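Sternley House Rules and Data Card
Kept by Tharushi Sivakumar, with a good deal of help from everyone at the Prarkness benches

Welcome, and thank you for reading this before opening the archive. The Sternley set is a collection of recordings of table clearing done with robot arms: dishes into a rack, litter off the tray, spilt food gathered up, and so on. It comes with a set of working rules, and those rules are really the reason this card is as long as it is. We have been asked for them so many times by people starting up their own benches that it seemed kinder to put them in one place and keep them tidy.

The set holds 254 episodes in its present release. It was put together at Prarkness over one long winter and closed in March, although the rules have carried on changing a little after that, as rules do. If you only want the files, skip down to the part on folders, but please come back for the part on rejected episodes, which trips up nearly everybody the first time.

What the rules are for

The rules cover three things that we found we could not separate: keeping people safe while the arms are powered, keeping the recordings honest, and keeping the bench in a state where the next person can sit down and get going. You will notice that some of them are plainly about safety and some are plainly about data, and then there is a large muddle in the middle (cables, for instance, belong to both). We tried sorting them under separate headings once and spent a whole afternoon arguing over where to put the one about lamps, so now they are simply in the order you would meet them during a session.

Nothing in this card replaces the manual for your own arms, or whatever your own building asks of you. Where your local rules are stricter than ours, follow yours, and do write and tell us, as we have borrowed several good ones that way.

Before power goes on

Walk round the bench once, all the way round, and look at the floor as well as the table. Chairs and stools should be far enough back that you could step away without looking behind you.

Check the clamps and the base by hand. Give each one a proper tug.

Follow every cable on the arm with your finger from one end to the other. There should be enough slack for the full reach and no loop that could catch on a rack or a tray rim.

Put the stop control where your free hand will find it. If two people are working, both should be able to reach one without crossing in front of an arm.

Sleeves rolled, lanyards off, long hair tied. Tharushi keeps a pot of hair ties by the door and would like it known that they are meant to be taken.

Say "power" out loud and wait for an answer before switching on. If you are alone, say it anyway. It feels silly for a week and then it becomes a habit.

Laying out the table

Each episode starts from a layout card. The card says which items are on the table and which general area they go in, and leaves the exact spot and angle to you. Please do vary them. Our early episodes were laid out so neatly that a model trained on them fell to bits the moment a fork was turned the other way, and we ended up recording a good many of them again.

Use clean items, and dry food only. Dry rice is the messiest thing we allow. We do not use glass or sharp blades as something for the arm to pick up. Plastic cutlery is fine, provided you run a thumb along it at the start of the day and throw out anything that has cracked.

If a layout calls for litter, use real wrappers and real tissue, crumpled by hand, and swap them when they go limp. A wrapper that has been squeezed a hundred times moves quite differently from a new one.

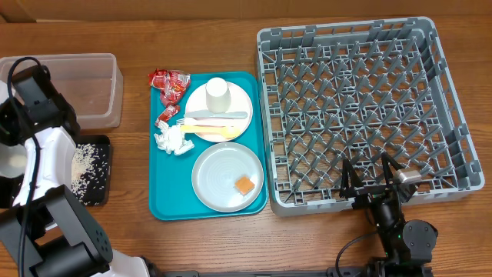
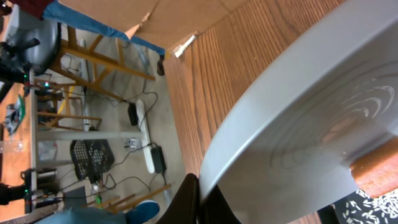
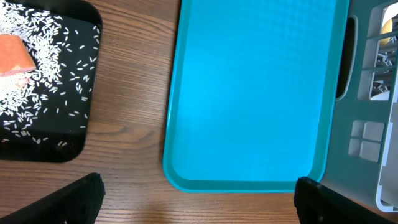
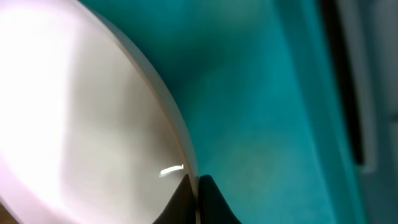 When should an operator stop an episode that is otherwise going well?

Stop as soon as a hand, a sleeve or any other part of a person comes inside the marked reach of a powered arm, however good the recording looks. Stop as well if an arm strains against something fixed, if a cable catches, or if anything leaves the table. Press the stop, wait until the arms are still, and only then go in to put things right. The episode is marked as stopped and kept in its own folder with a note. An operator is never asked to make up the time afterwards.

While recording

One person drives and, where there is a second person, that person watches. The watcher does not chat, does not tidy and does not look at the screen. We know this is the dull job, so swap over every 12 episodes, or sooner if either of you is flagging. Tired driving shows up in the recordings as lots of small wobbly corrections, and tired watching does not show up at all until the day it matters.

Drive at the pace you would use if somebody were going to copy you, because something is. There is no prize for a quick episode. On the other hand, please don't creep along either; a recording full of hesitation teaches hesitation.

If you miss a grasp, try again in the ordinary way and carry on. A missed grasp followed by a good recovery is worth having, and we label it as such. What we don't want is a miss that has been secretly helped along by a hand between one moment and the next. If you had to help, stop the episode and say so in the note.

For plates and shallow dishes, take hold at the rim and lift slowly at first. If the plate begins to swing, lower it and start the grasp again. Don't try to catch it with the second arm. We lost a perfectly nice plate at the Mondal bench that way, and a fair bit of confidence with it.

Dish racks need a word of their own. Keep the fingers open and well clear of the dividers on the way in and on the way out, and never pull sideways while a finger is between two of them. If the rack itself starts to move, treat it as an arm straining against something fixed and stop.

People in the recordings

Wrist cameras look wherever the wrist looks, and that often takes in the room. Anybody who comes into the room during a session should be told beforehand that recording is going on, and there is a notice on the door to that effect. Faces are masked before release. Legs, shoes and the backs of jackets are left alone unless the person asks for them to be masked too, and they can ask at any time, without giving a reason. Screens and post with names on should be turned over or put away before you start.

We do not record sound. People talk more freely at a bench than they realise, and we had no use for it.

Labelling

Every episode is labelled by somebody who did not drive it. The labels are:

clean: the task on the layout card was finished with no stop and no missed grasp
recovered: finished, with at least one missed grasp along the way
partial: ended by the driver before the task was finished
stopped: ended by the stop control, for whatever cause

Those 4 labels are all there is. People do ask for a score out of ten, and we tried it, and two labellers could not agree on the same episode to within three points. The plain words have held up much better.

When a labeller isn't sure, the episode goes to a second person, and if they disagree it takes the lower of the two labels. We would far sooner have a clean episode hiding among the recovered ones than the other way about.

What is in the folders

episodes/ holds the released recordings, one folder to each, with the views from the cameras and the joint readings side by side
stopped/ holds the stopped episodes and their notes
cards/ holds the layout cards as plain text
rules/ holds the rules as a short checklist, ready to print and pin up
changes.txt says what has altered from one release to the next

Joint readings and camera views share one clock. Some of the early episodes have a short gap at the start where one view begins late, and these are listed in changes.txt so that you can trim them or leave them out.

About the rejected episodes

This is the part we asked you to come back for. Partial episodes live in episodes/ along with the finished ones, and the only thing setting them apart is the label. If you load the whole folder without reading the labels you will be training on tasks that were never finished. We did think about moving them, but several groups were already relying on the present arrangement, Trinach among them, so they are staying put for now. Please filter by label first.

The stopped episodes are there for study. They are useful for anyone working on when an arm ought to halt by itself, and we would be delighted to hear from you if that is your line. Please don't mix them into ordinary training.

Known gaps

Nearly all of the driving was done by right-handed people, and you may well see it in which arm gets used first. The lighting is ordinary room lighting, with bright patches on pale dishes at certain angles, and we chose not to correct these afterwards. All of the tables are wooden. There are no wet items, no hot items and no animals (a visiting terrier was very politely turned away).

The set says nothing about how safe a trained model will be when it runs on its own. The rules here were written for arms with a person driving them, and a bench where the arm moves by itself needs its own checks, done afresh, with more space kept clear.

Putting the bench away

Rest the arms in their parked position before switching off, so that nothing drops when the power goes. Say "off" out loud. Sweep up the rice, including the floor, and sift out anything that isn't rice before it goes back in its tub. Plates and cutlery are washed at the end of the day and left to dry overnight. Write down anything that felt odd, even if you can't say why; our notebook has a whole page of "left arm sounded grumpy", and a loose screw was found on the strength of it.

Changes and suggestions

Send suggestions for the rules to Tharushi Sivakumar at Prarkness, with the rule you mean copied at the top of your message. She reads all of them and answers most within a fortnight, a little slower in March.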